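Rellov Interactive: Pre-Release Compliance Checklist with Reviewer Comments
Title under review: Mindeck (console build)
Publisher: Pistar
Reviewer: Fereshteh Ghasemi, Release Compliance
Date of review: 2025-01-13

1. Photosensitivity
Flash and strobe analysis completed on all cutscenes: Yes
Comment: The generator room sequence exceeded the internal limit in the December build. The revised lighting passes. The warning screen must remain on display for at least 4 seconds and currently does so.

2. Content classification
Descriptors submitted to ratings bodies match final content: Partial
Comment: The hospital chapter was re-edited after submission. Pistar is to confirm in writing whether resubmission is required. Hold the store page until a reply is received.

3. Save data integrity
Power-loss test during autosave: Pass
Comment: 2,000 interruptions were run and 1,994 recovered correctly. The remaining six returned the player to the previous checkpoint with no corruption. Accepted.

4. Text and subtitles
Subtitle size and colour options available at first launch: Yes
Comment: 191 lines in the French localization overrun the subtitle box at the largest setting. Rostami has the list and will return corrected strings.

5. Controller and comfort settings
Vibration, camera sway and motion blur can be disabled separately: No
Comment: Camera sway remains tied to motion blur. This was raised at the previous review and is still open. Release approval will be withheld until the settings are separated.

6. Licensed material
Audio and font licences on file: Yes
Comment: One font licence covers desktop only. Legal to extend it or the studio to substitute another.

Result: Conditional. Items 2, 4, 5 and 6 to be closed and initialled by the reviewer before the master build is submitted. 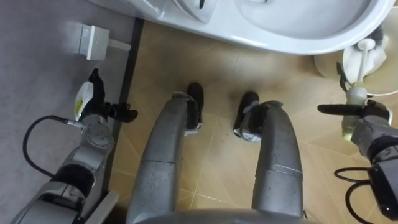
Toilet, beige floor tiles and wall outlet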